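A paciência de ensinar uma mão que não sente

Quando Laurinda Vieira me abriu a porta da oficina da Arano, numa manhã de janeiro em que a chuva não dava tréguas, a primeira coisa que me ofereceu foi um café e a segunda foi um comando. O café aceitei logo. O comando demorou um bocadinho mais, porque quem vem das letras, como eu, tem sempre medo de partir aquilo que não sabe pagar. Ela riu-se e disse que todos começam assim, com os ombros encolhidos e a respiração presa, e que o braço aguenta muito mais do que as pessoas imaginam.

A Arano trabalha há nove anos com pequenas empresas que têm tarefas miúdas, daquelas que ocupam as mãos de alguém uma tarde inteira. O projeto que me levou lá chama-se Flurness e trata de arrumar cartas: pegar numa, levá-la até uma caixa com divisórias, deixá-la no compartimento certo e voltar por outra. Dito assim parece coisa de criança, e a Laurinda concorda que uma criança de cinco anos a faria muito bem. Mas uma carta é fina, escorrega, agarra-se à vizinha, e um braço mecânico não tem unhas para a levantar pela beirinha.

O método da casa é mostrar. Em vez de escreverem linha a linha o que o braço deve fazer, as pessoas conduzem-no à distância, tantas vezes quantas forem precisas, e cada passagem fica gravada para depois servir de lição. O arquivo do Flurness vai em 2098 demonstrações, e a Laurinda fala delas com o carinho de quem guarda cadernos da escola primária. Há as bonitas, há as tortas, e há umas quantas em que a carta foi parar ao chão e alguém disse uma palavra feia – as gravações, felizmente, não têm som.
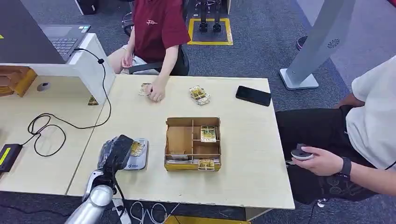
Quanto tempo leva uma pessoa sem experiência a conduzir bem o braço?

Na Arano, contam com doze sessões de treino até que os movimentos saiam seguidos e sem hesitações, e só a partir daí as demonstrações entram no conjunto que serve para ensinar.

Quem me explicou a parte difícil foi Miklós Bakos, húngaro de nascimento e conversador de vocação, que chegou a esta profissão depois de muitos anos a afinar pianos. Diz ele que as duas coisas se parecem bastante. Num piano, ouve-se a corda antes de se mexer na cravelha; no braço, é preciso olhar para a garra e esperar que ela pare de todo antes de a fechar. Os principiantes fecham cedo demais. Depois corrigem, e voltam a corrigir, e o programa que aprende com eles aprende também essas correções todas, como um aluno que copia do quadro até os riscos do professor.

Por isso o Miklós pede aos novatos que façam primeiro a tarefa com as próprias mãos, devagar, a reparar em cada gesto. Onde pousa o dedo? A carta vem direita ou inclinada? Larga-se em cima da divisória ou já lá dentro? Só depois lhes passa o comando. Numa das séries que vi, eram cinquenta passagens seguidas, com uma pausa a meio para esticar os pulsos e para discutir, com uma seriedade que me comoveu, se valia a pena entrar no compartimento pela esquerda.

A minha vez chegou ao fim da manhã. Consegui levantar uma carta à quarta tentativa e larguei-a meio palmo ao lado da caixa, o que me valeu um aplauso generoso e nenhum lugar no arquivo. A Laurinda contou-me então que a Wastier, a empresa que encomendou o trabalho, quer a seguir experimentar envelopes, e que o Miklós já anda a dormir mal por causa das abas. Ele encolheu os ombros, pediu-me o comando de volta e recomeçou.

Contacto: redação | © Revista Begović. Todos os direitos reservados. | Voltar ao topo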